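Moradi Opens a Jewelry Sorting Day in Datirdale

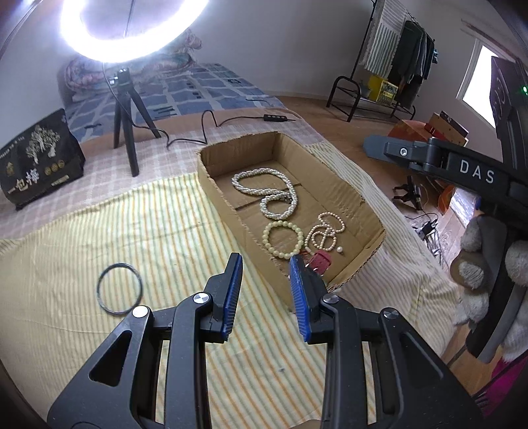

DATIRDALE, 2025-04-10 — Hi, I'm Roya Sadeghi, and I run Moradi, a little shop on Ferton Street that restrings and repairs beads. I'm so happy to tell you that starting this month we're holding a free sorting day every Saturday!

The idea came to me in December, when I finally tipped my own pearls out on the bed and had a proper look at them. You know how it goes — long twisted strands on top, a bracelet underneath, a tiny necklace in a knot, and one loose pearl rolling around that has to belong to something. I used a shallow cardboard box with the lid gone, and I still think that's the best sorting tray there is (the low sides keep the beads in, and you can see everything at once).

So bring us your tangles. Bring them in a box, a sock, whatever you've got. We'll help you undo the knots, match up the strays and decide what's worth restringing. Sorting is free, and restringing a single strand starts at $15. Multi-strand ropes take longer, so I'll give you a price when I see them.

Last year we restrung 378 pieces, and I'd love to beat that. There are eight seats at the table, plus tea and my sister's almond cookies while they last.

Doors open at 10 a.m. at Moradi, next to the Tometti bakery. To save a seat, stop by the shop or ask for Roya at the counter.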